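Danladi Garment Folding and Sorting Table
2019-11-08
By the Fenska Equipment Office

The Danladi is a fixed-height table for the folding, inspection and sorting of clean garments. It is supplied by Fenska to laundries, clothing banks, residential schools and repair workshops, and replaces the earlier Trenach model, which was withdrawn from the list in September. Orders already placed for the Trenach will be met from remaining stock unless the customer asks for the newer table.

The top measures 2000 mm in length and 1000 mm in depth. It is white, smooth and without joins, and the edges are rounded on all four sides. The table may be loaded to 80 kg, evenly spread. It should not be used as a step or as a seat, and heavy baskets should be placed near the legs and not at the centre of the top. 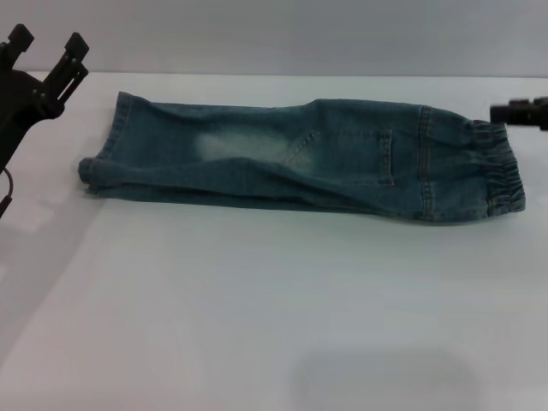
Garments which come back into use after long wear require closer inspection than new stock, and the choice of a white surface was made with this work in mind. Dark cloth is easily read against it. On a pair of denim trousers with a gathered elastic waistband, folded lengthwise and laid along the table, the line of the hem stitching can be followed and a washed-out patch on the leg is found without unfolding the garment. Staff may then decide whether the item should be passed for use, sent for mending or set aside. Fenska recommends that all trousers be laid in the same direction, with the waistband to the right, so that hems are checked at the same end of the table each time.

A rear panel is available for tables which stand against a wall or back to back. The panel is plain and pale grey, and carries no printing, hooks or rails. It is fixed to the rear of the table with the bolts provided. Two persons are needed for fitting. Where the table is to be used from both sides, the panel should be left off and the bolt holes closed with the caps in the parts bag.
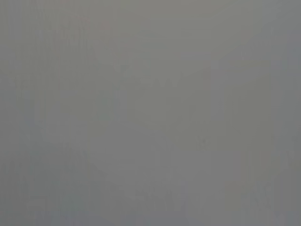 The panel may be ordered with the table or at a later date. It is not intended to bear weight, and shelves must not be attached to it. Customers who require shelving are referred to the Tostent wall unit, which stands independently of the table and is described on its own page.

Cleaning of the top and the panel is carried out with a soft cloth, warm water and mild soap. Bleach, scouring powder and wire pads must not be used. Metal buttons, studs and zips can mark the surface if garments are dragged across it, and should be lifted. Irons and steam presses are not to be set down on the top at any time.

The table is delivered flat, with legs, bolts, caps and a printed instruction sheet. A clear space of 100 cm should be kept along the working side. Replacement legs and panels are held in stock; replacement tops are made to order. Requests for parts should state the model name and the year of purchase, and should be sent in writing to the Equipment Office.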